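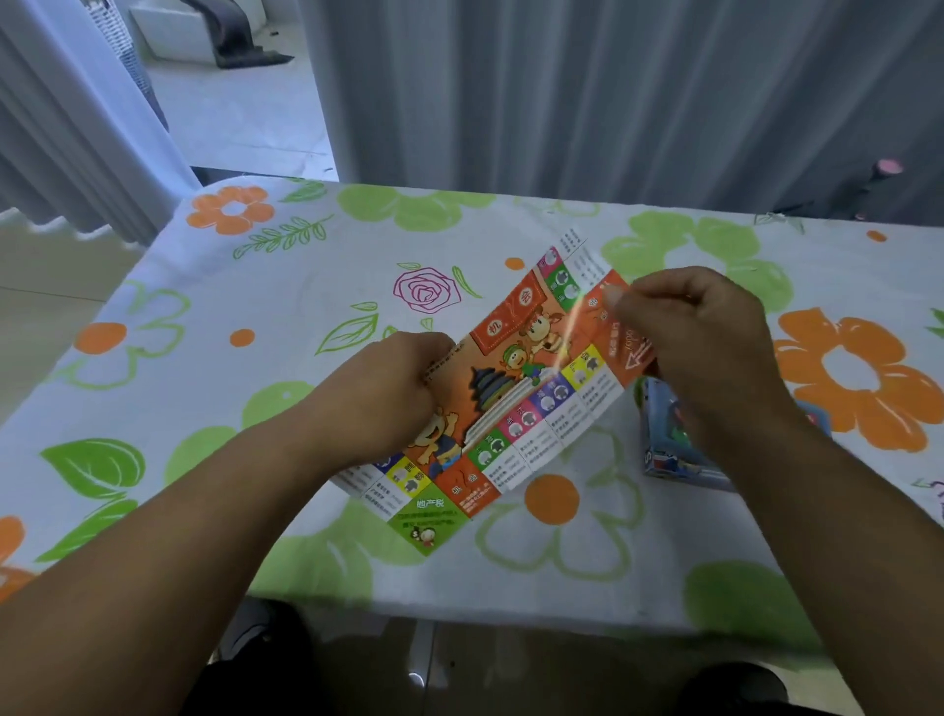
Section 2: Setting Up Your First Game Night

So you have picked a date and people have said yes. Great! This section of the Prendinow host's guide takes you from an ordinary living room to a first game on the table, and most of it can be done the afternoon before. Section 1 covered invitations and the group list. If you skipped it, go back and read the part on food allergies before you buy any snacks.

2.1 Choosing the table

1. Pick a table everyone can reach across without standing up. Sit down at one end and stretch your arm out. If you can touch the middle, you're in good shape.

2. Put a cloth on it. A cloth keeps dice from clattering and makes thin cards so much easier to pick up! Any cloth will do, plain or patterned, as long as it lies flat.

3. Smooth the cloth from the center outward and let the extra hang evenly on all sides.

4. Bring in the chairs last. Leave room behind each one for a person carrying a bowl of chips.

Note: Round tables are wonderful for talking games and a little awkward for long boards. If round is what you have, seat the banker or scorekeeper where the board's short side points.

Caution: Don't let the cloth touch the floor on the side people walk past. One snagged shoe and the whole game is on the rug.

2.2 Getting a paper board to lie flat

Folded paper boards are light, cheap and easy to mail, and we love them. They do spring up along the creases, especially when new.

1. Open the sheet all the way and turn it printed side down.

2. Starting at the middle, run the side of your hand along each crease. Go gently, two or three passes.

3. Turn it face up and put a coaster on each corner for a few minutes while you sort the pieces.

4. Still curling? Slide the sheet under a big book overnight. Meirion Gethin, who wrote the first edition of this guide, swears by a road atlas.

Caution: No irons, please. Heat can lift the ink and leave you with a shiny stripe across half the properties.

Note: When you put the board away, fold it along the creases it came with. New creases weaken the paper quickly.

2.3 Sorting the money and cards

1. Sort play money by value and hand the stacks to one person. That's your banker for the night.

2. Shuffle each card deck separately and set it face down on its space, if the board has one.

3. If your set is in a language only some of you read, pair up the players so each pair has a reader. It slows the first round a bit and it's a lot of fun. Everyone ends up learning the words for rent and jail!

4. Agree on house rules out loud, before anyone rolls. Write them on a card and keep the card in the box.

Note: Short on bills? The Udura score pad has 200 tear-off sheets, and a sheet with a number on it spends just as well as the printed kind.

2.4 Timing the evening

Property games can run long. For a first night, set a timer and let the richest player win when it rings.

1. Allow 40 minutes for arrivals and snacks.

2. Play one short game everyone can learn in a single turn. Dondaslow is our favorite for this. The rules fit on one side of a card and people start laughing almost at once.

3. Take a real break. Open a window, refill the glasses, switch seats.

4. Start the main game, timer on.

Tip from Dwynwen Parri, who hosts the June marathon: put the timer across the room. Whoever is winning has to get up and turn it off.

2.5 Packing up

1. Count the dice and tokens back into their bags before anyone puts a coat on.

2. Band the money by value.

3. Shake the cloth over the table first and look for small pieces, then take it outside for the crumbs.

4. Fill in the log card: who played, what you played, what you'd like to try next.

Caution: Tokens and dice are a choking hazard. If there are small children or pets in the house, check under the chairs too.

If something is missing from your Parry token set, see Section 6 for the replacement form. Section 3 is all about bigger groups, with seating plans for 2 tables and a way of swapping players between them that works beautifully.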